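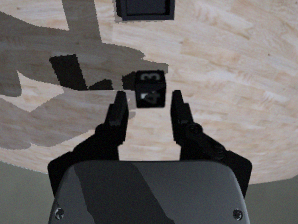

Murkine is our test for whether a policy trained entirely in simulation learns to pick up a cube or only learns to recognize one view of it. The policy, Irno, gets a short instruction that names a cube by its number and has to put that cube in the tray. From the wrist camera it often has very little to go on. Two numerals are readable on the cube, a 3 lying on its side on top and a 4 on the front, and the arm's own shadow covers a good part of the table to the left. We left shadows on for every run. An earlier version of the test had them off, and the scores from that version shouldn't be compared with the ones on this page.

The rendering was done in Vekari, our in-house simulator. Jarrah Sutcliffe built the kitchen and the table, and Yogesh Rawat trained the policy on the Khương set, more than 4,000 demonstrations collected by teleoperation inside the same simulator.

## Picking

Each run starts from one of 4 saved table layouts. The arm has to find the named cube, come down over it and close the fingers. A grasp counts when both fingertips report contact and the cube has left the wood.
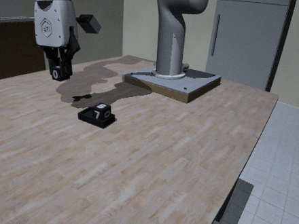
Most of the early failures came from the last bit of travel before the fingers close. The policy would stop a little high, grip the top edge of the cube and tip it over. Carleen Ruddock changed the action output from absolute hand positions to small steps from the current position, and the tipping mostly went away. Nothing else was changed between those two training runs – same data, same seed, same number of updates.

Pushing the cube off its starting spot is allowed. Pushing it off the table ends the run.

## The second cube

Some layouts begin with a cube already in the tray. Adding the named one then means setting it down in the space that is left, without knocking the other. We added these layouts in March, after Derek Haslam noticed that the policy always aimed for the middle of the tray no matter what was in it.

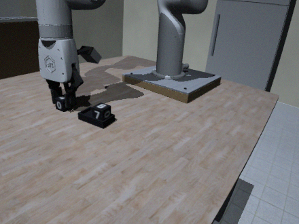

**Does the policy know where the cubes are from the simulator?**

It gets camera images, joint angles and the instruction. Cube positions are used by the scoring script only.

## Views

There are 2 cameras in the policy's input, one on the wrist and one looking across the table. For the gallery we also rendered from places the policy never sees. A higher viewpoint makes the tray easier to check when there are two cubes in it – in the 2 and 8 pair, the right cube sits a bit farther back than the left.

Tayla Harawira used views like these to go through disputed runs by hand. A cube resting on the rim of the tray is scored as a miss, even if it would probably have slid in with more time.

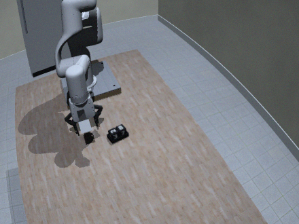
## Result

We scored 2,081 runs with the final checkpoint. The wrist view mattered more than we had expected. With it blanked out, the hand still reached the right area but usually closed beside the cube. Blanking the other camera did less damage as long as the hand started near the named cube.

Number reading is the weak part. When two numerals are visible from the wrist, Irno sometimes follows the wrong one, and cubes lying with the top numeral sideways are worse than upright ones. We have not tried more data for those poses yet.

## Notes

- Layout files and the scoring script are in the Murkine folder, along with the list of seeds.
- The checkpoint from before the action change is kept there too, under Carleen's name.
- Questions about the renders go to Jarrah, questions about training to Yogesh.

Page last edited June 14, 2023.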